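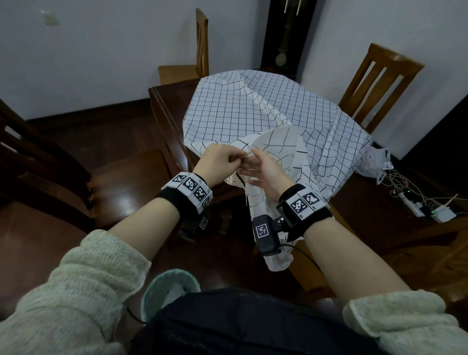 Skelitz Wrist Marker Bands, pair

Left and right bands with printed marker blocks, for hand tracking at the teaching station. Sold by Kerr.

Setup: strap on over bare skin, blocks facing out, and tighten until they stop wandering. Sleeves go up. A fuzzy cuff will cover a marker sooner or later, usually during your best take of the day.

Care: wipe the blocks with a dry cloth. Scratched ones don't polish out, however much you believe in toothpaste. Check the ball joint every 12 sessions and snug it if it droops.

Spare blocks: pack of 5. Straps: pack of 2.

Ships from Danance. Cloth folding skills sold separately.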